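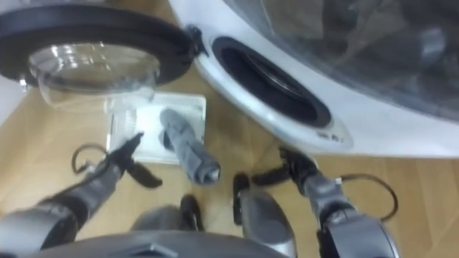 Washer open, one towel rolled up by the door.

We moved into the flat in Durnley in December and the washing machine was already there. I've been meaning to write down how I do the towels now, mostly for my sister, who asked twice and lost the message both times.

The machine is a front loader and I leave the door open between loads. My old one in Lillier lived in a closet where the door couldn't swing all the way, so I kept it shut, and the rubber gasket went sour every summer. I wiped it with vinegar, which helped for a week. Leaving it open helps more. The drawback is that the door takes up floor and I have walked into it with my shin.

Towels go in by themselves. I used to throw them in with T-shirts and everything came out covered in gray fuzz. Now I wait until there are enough for a load, set it to warm, and use less detergent than the cap says. I quit fabric softener last year. Liya Gudeta at work told me it was the reason my bath towels just pushed the water around, and after 6 washes without it they were noticeably better. The hand towels took longer.

Spin speed is 1000. It goes higher, but at the top setting the whole thing shudders and the downstairs neighbor, Mrs. Carvalho, can hear it. She was nice about it. I put a rubber mat under our last machine and never thought it did much, so I haven't bothered with one here.

I roll towels instead of folding them. The shelf in the bathroom is a narrow Gevholm one that came from my aunt, and a folded bath towel hangs over the front and falls off when you reach past it. Rolled, they sit in a row. Fold in half the long way, then roll from the short end, fairly tight. If you start loose it comes undone by the time you get to the shelf.

The gray ones are the oldest. I bought them with my first paycheck and they have outlasted two sets of nicer ones. The edges are going on a couple of them. Those get moved to the bottom shelf for floors and for the dog next door when he visits wet.

Things I still haven't sorted out:

The filter. I know where it is on the old machine. On this one I've opened the little flap once, got water on my socks, and closed it again. Selamawit Gebru, who had the flat before us, says to put a baking tray under it first, so I'll try that.

The smell after a cold wash. It only happens with the kitchen cloths. I run those hot now and it's mostly gone.

Where to dry everything. The rack fits in the hall if nobody needs the hall. In winter a full load of towels takes until the next evening, so I start it before breakfast and hang the thick ones nearest the radiator.

Bed sheets are next. I have opinions on fitted ones but they can wait for another post.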